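4.2 The open day at Drilstead

The second part of our study took place in front of the public. On 13 Aug 2025 the Nemance workshop in Drilstead opened its doors for an afternoon, and we moved the packing task out of the back laboratory and onto the main floor, where visitors could stand close to the arm and ask us anything they liked. We had planned for 84 people and were delighted to welcome around 300 – far more than had come to the trial run in July.

The task was the one described in Section 3. The arm works among everyday things, with a canvas tote bag as the place to put them, and it relies on the small camera at its wrist to find each item. We chose shiny packets and clear bottles on purpose, as these were the objects our earlier controller from Bensaid found hardest to grasp.
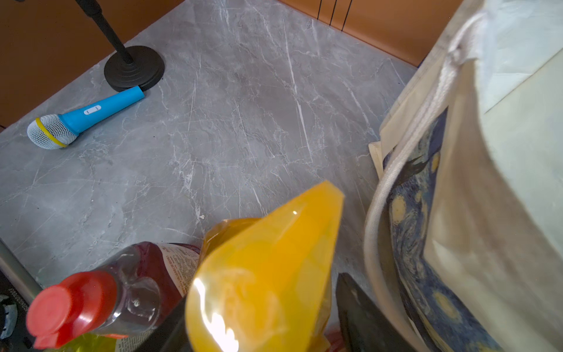 Visitors took to the demonstration at once. Many had expected something fast and were surprised by how carefully the arm lined itself up before closing its fingers. Several children began to guess aloud which object it would go for next, and we found their guesses so useful that we started writing them down (see Section 5.1). The soft bag drew the most comments. A rigid box keeps its shape, but canvas sags and folds, so the opening has to be found afresh each time, and a good part of the crowd worked this out for themselves just by watching.

We also showed the wrist view on a large screen beside the arm. This was a late addition and by far the best decision we made – people who had been watching politely from the back came forward as soon as they could follow the work from the gripper's side. Figure 3 gives a view of the same kind, with the gripper fingers at the bottom, the tote bag standing open at the right, and a blue handheld device with an ON and OFF label lying by the round base of a black stand.

Figure 3. View from the wrist camera, with the open tote bag to the right. 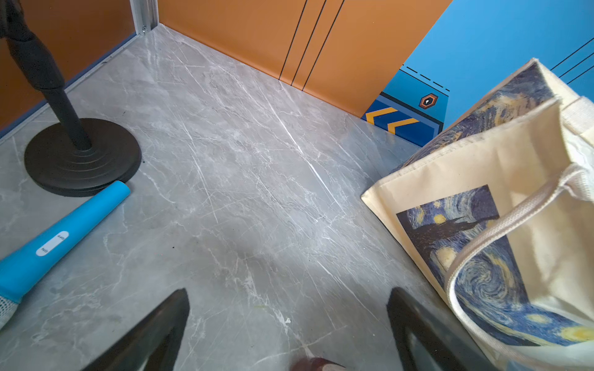 Did the noise and movement of the crowd affect the arm's grasping?

Very little, as far as our logs show. The controller, built on the Nadoteck planner, was trained on 4,000 recorded grasps, and its success rate on the open day stayed close to the laboratory figure. The pauses between grasps were longer, mainly when we stopped the arm to talk to visitors, and we have left those pauses out of the timings in Table 2.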